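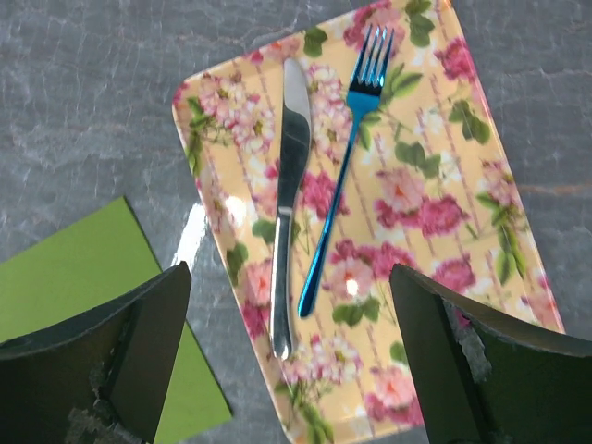 When do you stop feeding a sourdough starter that smells of nail varnish? After three days, if it hasn't risen once. I gave mine a week and have only myself to blame.

Filed under: Kitchen diary | Bread | Moaning

1 Jun 2018

Quick one tonight, bread in the oven, must not forget it. Have set the timer on the cooker and on the phone because last time I was upstairs on the landline to Mum and we all know how that went.

So. Starter number one is dead. Down the sink with lots of hot water, jar soaked, lid thrown away as it had gone a funny colour under the seal. Felt bad for a bit. Had kept it going since January, through the boiler business and the week in Nidau when I took it on the train in a sock. Survived all that and then I changed the flour and it sulked itself to death. Grey water on top, smell you could taste from the hall.

The flour was my own fault. The usual bag had gone up again and there was a big sack of the Tudonley wholemeal on offer, so I thought fine, wholemeal is meant to be good for them. Maybe it is. Maybe it was old stock. Maybe you are supposed to change over bit by bit and not tip the lot in on a hot afternoon and go out.

Osvaldo Caputo two doors up gave me a spoonful of his. He calls it Cocco, it came from his aunt, and he handed it over in a yoghurt pot with a proper speech. Feed it at night, never in the morning. Rye for the first two goes, then white. Don't screw the lid down. I wrote it all on the back of the gas bill and have now lost the gas bill.

Fed it last night, 30 grams of it, same of flour, same of water. By breakfast it had doubled and was pushing at the cloth. Doubled! The old one never did that, not even in its good weeks.
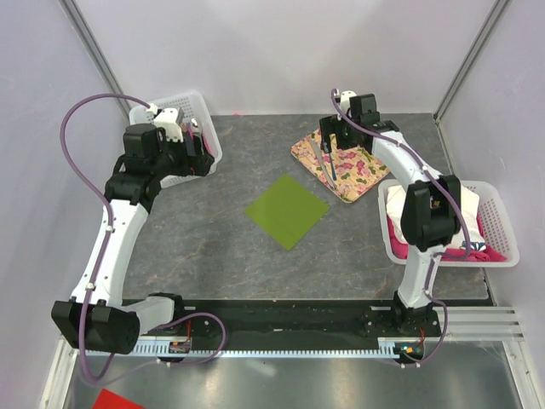

Made the dough before work, far too wet, stuck to everything incl. the tap. Folded it when I got in and it was a bit better, sort of a heavy pillow. Left it on the side while I had my tea (beans, no bread to put them on, annoying). Shaped it badly. Into the tin becuase I don't trust it to stand up by itself.

Also the mill. The Grindent came out of its box at last. Hand crank, clamps to the table, weighs a ton. I'd got it in my head that I'd grind everything from now on -- wheat, rye, the lot. Well. Took me most of the radio play to do one mugful and my arm is like string. Flour was warm and smelled lovely though, like a barn, in a good way. Put it through the sieve and half of it wouldn't go. Saved the bran for the top of the loaf.

Won't be doing it every time. Weekends perhaps. Will ask O. if he wants to go halves on a sack of grain, he's got the garage.

Had a row with myself over steam. Book says tray of boiling water on the bottom shelf, the woman at the market says don't bother in a tin, just spray it. Did the tray. Kitchen windows now running and the calendar has come off the wall.

To do
- find gas bill!!
- new jar, the wide kind
- give the rest of the Tudonley to Mum for her biscuits
- oven thermometer, it can't really be as hot as it says

Timer.

Right, out. It's risen, a bit lopsided, one side has split along the edge where I didn't cut deep enough. Nice dark top. Bran has mostly fallen off all over the floor. Bottom sounds ok when knocked, I think, never sure what I'm listening for. Supposed to leave it till its cold. Will give it till the end of the news.

Later -- had the crust end with butter. Slightly gummy in the middle, sour enough, miles better than the last three. Taking a chunk up to Osvaldo tomorrow before he goes on shift, wrapped in a tea towel, if I don't eat it first. Need to feed Cocco before bed. Night, not morning.

More from the diary
The sock on the train
Rye, a complaint
What Mum does with stale crusts
Boiler man, second visit

Contact | Older entries | Back to top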